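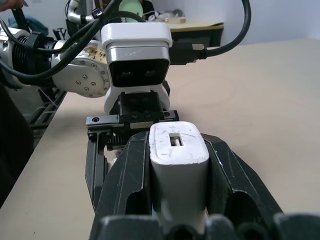

Standby Power in Student Homes
Project report, Energy in Everyday Life course
3 Oct 2025

1. Background
Many devices use electricity also when they do nothing. This is called standby power. In our course we learned the theory in March, and our group wanted to see how large the effect is in a normal student building. We chose the Granico house in Brustbridge, where two of our members live.

2. Method
We asked the residents of 8 apartments to take part. Each apartment got a plug-in meter from the company Tikkanen for 2 weeks. In the first week people lived as usual. In the second week they switched off the power strips at night and when they left home. We wrote down the readings every evening – this took more time than we planned.

3. Results
The apartments together used 292 kWh in the first week. In the second week the number was lower in all apartments except one, where a guest was staying and the oven was used a lot. The largest standby users were old stereo systems and a game console. Phone chargers without a phone gave almost no reading on our meters.

4. Problems
One meter lost its data after a power cut, and we had to use the reading from the evening before. We also did not measure the refrigerators separately. The weather became colder during the second week, so the heaters may have affected the comparison.

5. Further work
The Giltwood house has larger kitchens and we would like to repeat the test there, with a longer period.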